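3.2 Collection of demonstrations by remote control

All demonstrations used in this paper were recorded in simulation by trained operators using the Plirer remote control station. The station gives the operator a hand-held controller with six degrees of freedom, a trigger that opens and closes the gripper, and a foot pedal that pauses the arm. The motion of the controller is passed to the arm as a change in position and orientation relative to the last released pose, so that the operator may let go, rest the hand and continue from where the arm stopped. This arrangement was preferred to an absolute mapping after early trials, in which operators reported tiredness in the shoulder before the end of a session.

Operators see the kitchen through two views. The first is fixed above and behind the arm and shows the whole worktop. The second is attached to the wrist and moves with it. Operators were told that they could use either view at any time. In practice most of them relied on the fixed view for the approach and on the wrist view for the last part of the movement, when the fingers are close to the object and the arm itself hides much of it from above.

The kitchens were generated with the Patwary scene set, which varies the layout, the appliances and the surface finishes. A total of 12 kitchens was used for collection, and a further seven were held back for testing and were never shown to operators. Within each kitchen the starting pose of the arm was drawn at random from a region in front of the task object. The operator did not choose it and could not reset it.

Each session followed the same order. The operator read a short written instruction, such as "turn off the microwave" or "close the drawer", and pressed a key to begin. Recording started at the first movement of the controller and ended when the success condition had held for one second or when the time limit was reached. Attempts that reached the limit were kept in a separate store and do not form part of the training data described here. The effect of including them is examined in Section 5.4.

After collection, two of the authors reviewed every successful attempt at double speed. An attempt was removed if the arm passed through the success condition by accident, for example by striking a door with the elbow, or if the operator had plainly misread the instruction. We retained 3,218 demonstrations after this review. No smoothing was applied to the recorded motion, and pauses were left in place unless they were longer than two seconds, in which case they were shortened to that length.

3.3 Demonstrations by hand

A smaller set of demonstrations was recorded by guiding a physical arm by hand. The Gulau arm used for this purpose can be placed in a mode in which its motors carry only its own weight, and a person may then take hold of the forearm and lead it through the task. Joint angles were recorded directly and converted to gripper poses by the usual forward calculation. We collected 38 demonstrations in this manner, all of them on doors and drawers.

Guiding by hand has two clear advantages. The person feels the resistance of a hinge or a catch and adjusts to it without having to look, and the time needed to learn the method is very short. It also has a cost that is easily overlooked. The person's own arm and body enter the views from which the policy must later act, and the policy may come to depend on them. We therefore replayed each hand-guided demonstration on the arm with no person in reach and recorded the camera views during the replay only. Replays in which the door or drawer did not reach its final position were discarded.

The two methods also produce different kinds of movement. Paths led by hand are shorter and more curved, and the speed rises and falls once. Paths made by remote control tend to be built from straight pieces with small corrections between them, above all near the point of contact. We did not attempt to make the two sets alike. Each demonstration carries a label stating how it was made, and the policy receives this label as an additional input during training. At test time the label is set to remote control for every task.

3.4 Tasks with small controls

Knobs, buttons and switches deserve separate treatment. They occupy a small part of either view, and the correct movement depends on details that are easily lost when the images are reduced in size. A knob must be approached along its axis, gripped or pressed across its ridge and turned without allowing the fingers to slide off. An error of a centimetre, which would be harmless when pulling a drawer, is enough to miss the control altogether. Two knobs placed close together present a further difficulty, as the fingers may touch the wrong one on the way in.

Operators were given the following guidance for these tasks. The gripper should first be brought level with the control and a short distance in front of it. The wrist should then be turned to match the ridge before any further forward movement is made. Contact should be made slowly, and the turn should be completed in one motion where the limits of the wrist allow. Where they do not, the operator should withdraw, turn the wrist back and take hold a second time. Figure 2 is taken from a kitchen in the collection set, with one finger of the gripper low in the view and the two microwave knobs ahead of it.

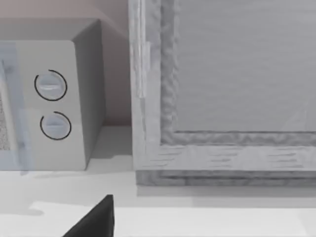
Should an operator practise a small-control task before recording begins? A short period of practice is advisable, because first attempts contain many corrections that the policy will otherwise learn to copy.

Figure 2. Microwave with two stacked knobs on the control panel. The tip of a black gripper finger is visible at the lower edge.

Practice attempts were not saved. Each operator was allowed five minutes in a kitchen outside both the collection and the test sets, and could ask for the period to be repeated once. Operators who had used the station before were given the same period, so that the conditions would be equal across the group.

3.5 Storage and format

Each demonstration is stored as one file in the Finer format, which holds the two views, the gripper pose, the state of the trigger and the written instruction on a common clock. Views are recorded at the rate at which commands are sent to the arm, so that no matching of times is required during training. The pose is stored relative to the base of the arm. For the simulated kitchens the full state of the scene is kept as well, which allows a demonstration to be rendered again from a new viewpoint or with different surface finishes. This facility was used only for the experiments in Section 5.3.

The files were fixed in April 2024 and have not been altered. Errors found after that point, including a small number of instructions that name the wrong side of the worktop, are listed in Appendix B and were left uncorrected in all the results that follow.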